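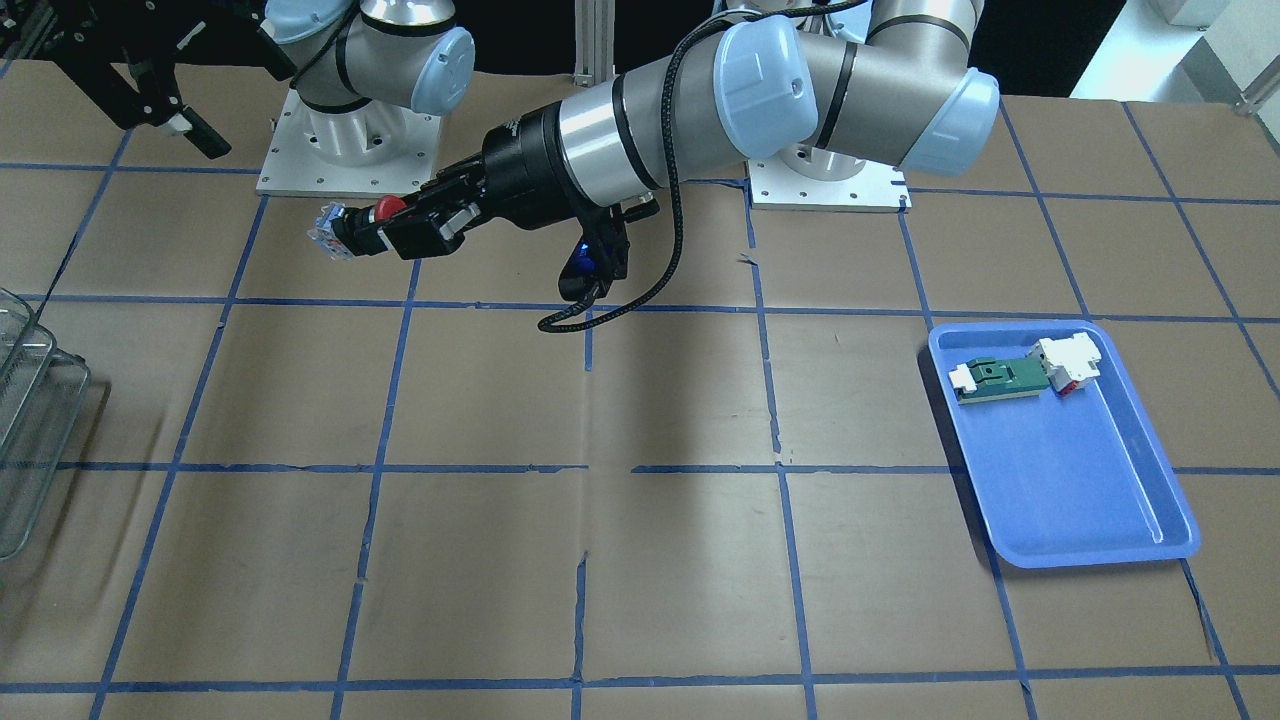

Yule Community Seed Library
Progress report to the Guvska Fund, second half-year

Summary

The seed library now holds 284 varieties, and 806 packets have gone out to borrowers since the last report. The spring lending season ran as planned. The growing-out trials started late and two of them will have to be repeated. Spending is within the grant, with one request to move money between budget lines, set out further down.

Lending

We opened for lending in February at the Yule branch library and kept the same hours through May, 10 a.m. to 2 p.m. Beans, peas and lettuce were the most borrowed, as they were last year. Squash was down. We had less of it to lend after the crossed seed was pulled from the drawers, and some regular borrowers asked for varieties we no longer had.

Borrowers are asked to return seed from at least one plant in the fall. Returns from the previous season came to 100 packets. That is below what we wrote in the application, and we do not expect to reach the original figure this year. Many people who borrow are growing for the first time and eat the whole crop, or pull the plants before the seed is ripe. We have added a short line to each packet label saying when to stop picking, and the fall newsletter will cover drying beans in the pod.

Germination testing

Every lot older than three years was tested between January and March. Most passed. The onions and parsnips did poorly, which was expected for their age, and those lots have been composted and taken out of the catalog. Two tomato lots that came in without dates did better than the dated ones and have been kept.

The tests were done on damp paper towels in the back office, which is cold in winter. We bought a heat mat in February and repeated the pepper tests on it. The second results are the ones in the catalog.

Growing-out trials

The plot was not ready until the end of May. The water line had to be dug up and replaced - this was the county's work and at no cost to the grant - but it took four weeks out of the season. The runner beans and kale went in on time in borrowed beds. The leeks and the two corn varieties did not. We have put the corn off until next year so that it can be planted in a large enough block to pollinate properly.

Catalog

The catalog was moved out of the old spreadsheet and into Skurier in April. Entering the records took longer than planned, mostly because the same bean had been written down under several names. Torquil Urquhart went through the bean records by hand and merged the duplicates. The public search page is up. Searching by days to harvest does not work yet for varieties where the donor left that blank.

Budget

The envelope and label line is nearly spent. We ordered 1000 coin envelopes in January and will need the same number again before next spring. The travel line has hardly been used, as the planned visit to the Zillura seed garden was moved to the fall. We ask the Fund to approve moving the unused part of the travel line to supplies, keeping back enough for that one visit. A revised budget sheet is attached.

Next six months

- Collect and clean fall returns, starting in September
- Visit Zillura and bring back squash seed to replace the lots we lost
- Dry and pack seed from the runner bean trial
- Finish the days-to-harvest entries in the catalog
- Hold two seed cleaning evenings at the branch library, both at 6 p.m.

The kale will be left standing over the winter and will not give seed until next summer, so it will appear in the final report.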